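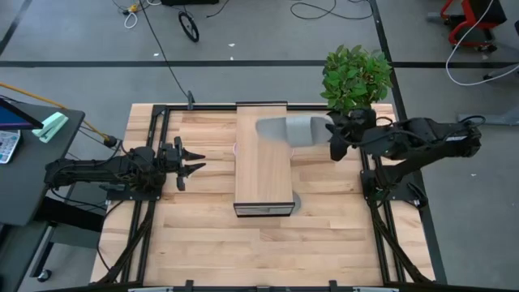

Gray slipper, wooden cabinet or rack.

Slipper rule stays at Melisura hall

Shoes off at the door will stay the rule at the Melisura community hall through the winter, after a short meeting last night that ended before most people had found a seat.

The rule came in with the new floor in October. Street shoes come off in the entry, indoor shoes or slippers go on. Dance groups asked for it. The Mathew Street lunch club did not, and said so again last night - several members find it hard to bend down, and the entry has only 2 chairs.

More chairs are coming. Hall manager Nithin Rajan said a bench has been ordered from Tosen, the furniture shop on the corner, and should be in before the next lunch. Anyone who can't manage a shoe change can ask for slip-on covers at the desk. No charge, no questions.

Rajan said the old floor had to be sanded twice in ten years, mostly from grit. "We can't keep paying for that," he said. "It closes the hall for two weeks every time."

A suggestion to fine people who walk in with boots on went nowhere. One parent wanted $10. Laughed down, mostly.

Still no decision on the back door, where deliveries come in and the rule isnt really followed. Dukavetti, the bakery that drops off bread for the lunch club, has asked for a mat wide enough for a cart. Price was given as $50. Rajan will look into it.

Also raised: lost slippers. There is a box of odd ones by the coat hooks, single shoes mostly, and it's full. Come and look thru it by the end of the month or they go to the rag bin.

Hall opens at 8 a.m. as usual. Kids' tumbling is back in the main room, bring socks with grips.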